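Cidum Tableware Sorting Set, data card
Last revised September 26, 2019

Summary
Cidum is a collection of short recordings of black dishes being moved between a tabletop and a low shelf. It was put together for work on arranging and storing tableware of one color, where shape and size have to carry the distinction between pieces. The set holds 287 recordings in 3 parts: loading, unloading and mixed.

Objects
All dishes are black. They are grouped by outline: round, oval, square, wavy-sided and scalloped. Small and large squares count as separate classes. The class list is in classes.txt, one name per line. Names were settled in June and should not be changed, as the split files refer to them directly.
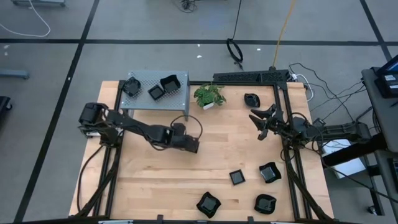 Amadi

Mid-task layout from the mixed part. Three dishes are on the perforated gray shelf: a rounded bowl, a small square dish and a larger square bowl. The others are still on the wood, including the oval dish and the bowl with the scalloped rim. The potted plant in the white square pot is labeled "other" and is not a target.

Placement rules
A dish counts as shelved when its whole base rests on the punched top. Dishes may touch but may not be stacked. Order along the shelf is free in loading and fixed in mixed; the required order is given in the header of each record.

Known problems
The small square dish is confused with the larger square bowl in 30 records of the unloading part. Corrected labels are in fixes.csv and are not merged into the main table. Dark pieces placed close together have poor outlines, and the wavy-sided bowl is the worst case.

Files
records/ one folder per recording
classes.txt
fixes.csv
splits/ 2 files, train and test

Use
Free for research and teaching. Please cite as "Cidum Tableware Sorting Set, Urnus". Label corrections go in the Urnus tracker under "tableware", with the record name in the title.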